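스테인리스 싱크볼 배수구 누수 점검 및 패킹 교체 방법

최종 수정: 8월 4일

적용 범위

이 문서는 상판 하부 고정형 스테인리스 싱크볼에서 배수구 주변으로 물이 새는 경우의 점검과 패킹 교체 순서를 다룬다. 인조대리석 일체형 볼과 음식물 분쇄기가 결합된 배수구는 체결 구조가 달라 제외한다. 급수 호스나 수전 쪽 누수는 별도 문서를 참고한다.

준비물

교체용 고무 패킹 (배수구 규격에 맞는 것)
배수구 전용 렌치 또는 대형 워터펌프 플라이어
플라스틱 헤라
이소프로필 알코올과 마른 천
욕실·주방용 방곰팡이 실리콘
양동이, 손전등, 키친타월

1. 누수 위치 확인

싱크대 하부장을 비우고 바닥에 키친타월을 깐다. 배수구 외벽, 너트, 배수 호스 연결부, 오버플로 호스를 순서대로 마른 천으로 닦는다. 물기가 남아 있으면 이후 판정이 틀어지므로 호스 주름 사이까지 닦는다.

배수구를 막고 볼에 물을 절반 정도 채운 뒤 11분간 둔다. 이 상태에서 너트 윗면에 물이 맺히면 볼과 배수구 사이의 패킹 불량이다. 맺히지 않으면 마개를 열어 물을 한 번에 내려보낸다. 배수 중에만 젖는 경우는 호스 연결부의 체결 불량이거나 호스 자체의 균열이다. 이때는 4번 항목으로 바로 넘어간다.

오버플로 호스는 수위가 오버플로 구멍에 닿아야 확인할 수 있다. 앞의 시험에서 이상이 없으면 수위를 그 높이까지 올려 다시 본다.

2. 배수구 분리

양동이를 받치고 배수 호스의 캡너트를 손으로 푼다. 호스 안에 고인 물이 나온다. 오버플로 호스도 같은 방법으로 분리한다.

배수구 본체의 큰 너트는 아래에서 올려다보았을 때 시계 반대 방향으로 푼다. 본체가 따라 돌면 볼 안쪽에서 한 사람이 본체를 잡고 있어야 한다. 오래된 제품은 너트가 물때로 고착되어 있다. 구연산을 푼 따뜻한 물에 적신 천을 너트에 감아 27분 둔 뒤 다시 시도한다. 플라스틱 너트에 토치나 열풍기를 쓰면 나사산이 변형된다.

너트가 풀리면 본체를 위로 밀어 올려 뺀다. 기존 실리콘이 본체 플랜지를 잡고 있는 경우에는 헤라를 플랜지 밑으로 넣어 한 바퀴 돌린다.

3. 접촉면 정리와 패킹 교체

볼 쪽 접촉면에 남은 실리콘과 물때를 헤라로 긁어낸다. 금속 스크레이퍼는 쓰지 않는다. 스테인리스 표면에 깊은 흠이 생기면 새 패킹을 끼워도 그 흠을 따라 물이 샌다. 잔여물을 제거한 다음 알코올로 닦고 완전히 말린다. 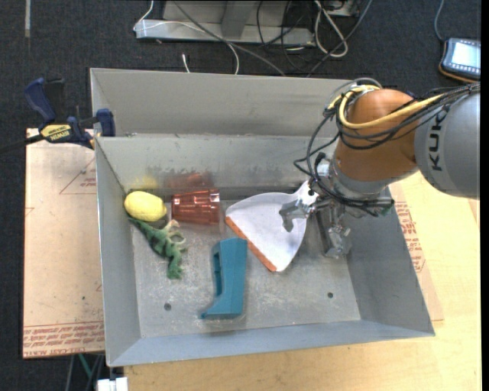

패킹은 보통 두 장이다. 플랜지 바로 밑에 들어가는 얇은 패킹과 볼 아랫면에 닿는 두꺼운 패킹이 있으며 서로 바꿔 끼울 수 없다. 두꺼운 패킹은 단면이 경사진 쪽이 볼을 향한다. 평와셔가 포함된 제품이라면 와셔는 두꺼운 패킹과 너트 사이에 넣는다. 와셔를 빠뜨리면 너트가 고무를 직접 비틀어 패킹이 한쪽으로 밀린다.

구형 배수구의 지름은 174mm 내외 규격이 많으나 제조사별로 차이가 있다. 기존 패킹을 버리지 말고 새 패킹과 겹쳐 안지름과 바깥지름을 모두 비교한다. Lalside 계열 배수구는 안지름이 같아도 두께가 다른 패킹을 쓰므로 두께도 확인한다. Pagano 호환 패킹은 포장에 두께가 표기되어 있지 않다.

실리콘은 플랜지 밑면에만 2mm 폭으로 끊김 없이 한 줄 두른다. 고무 패킹의 양면에 실리콘을 바르는 방식은 권장하지 않는다. 조일 때 패킹이 미끄러지고 다음 교체 때 분리가 어렵다.

4. 재조립

본체를 볼 구멍에 넣고 로고나 오버플로 연결구의 방향을 맞춘다. 아래에서 두꺼운 패킹, 와셔, 너트 순으로 끼운다. 너트는 손으로 끝까지 조인 후 렌치로 반의반 바퀴만 더 돌린다. 플랜지 둘레로 실리콘이 고르게 밀려 나오는지 본다. 한쪽만 나오면 본체가 기운 것이므로 풀어서 중심을 다시 잡는다.

밀려 나온 실리콘은 굳기 전에 마른 천으로 닦는다. 물을 묻혀 닦으면 경계면의 접착력이 떨어진다.

배수 호스를 연결할 때는 캡너트 안의 고깔형 패킹 방향을 확인한다. 좁은 쪽이 배수구를 향해야 한다. 균열이 있는 호스는 테이프로 보수하지 말고 교체한다. 호스 길이가 남으면 중간이 처져 음식물이 쌓이므로 적정 길이로 자른다.

5. 시험

실리콘 제품에 표시된 경화 시간이 지난 뒤 1번의 시험을 같은 순서로 반복한다. 겨울철에는 하부장 문을 열어 두고 경화 시간을 넉넉히 잡는다. 지난 2월 작업분 중 재누수 접수 건은 모두 경화 전에 물을 쓴 경우였다.

시험에서 너트 부위가 다시 젖으면 렌치로 조금 더 조이기 전에 패킹 위치부터 확인한다. 패킹이 접힌 상태에서 더 조이면 찢어진다. 이상이 없으면 키친타월을 새것으로 갈아 하루 동안 깔아 두고 젖은 자국을 확인한다.

작성: Perla Solís
검토: Elvia Zavala

관련 문서
싱크대 오버플로 호스 교체
배수 호스 악취 차단 트랩 설치
Grullum 수전 카트리지 분해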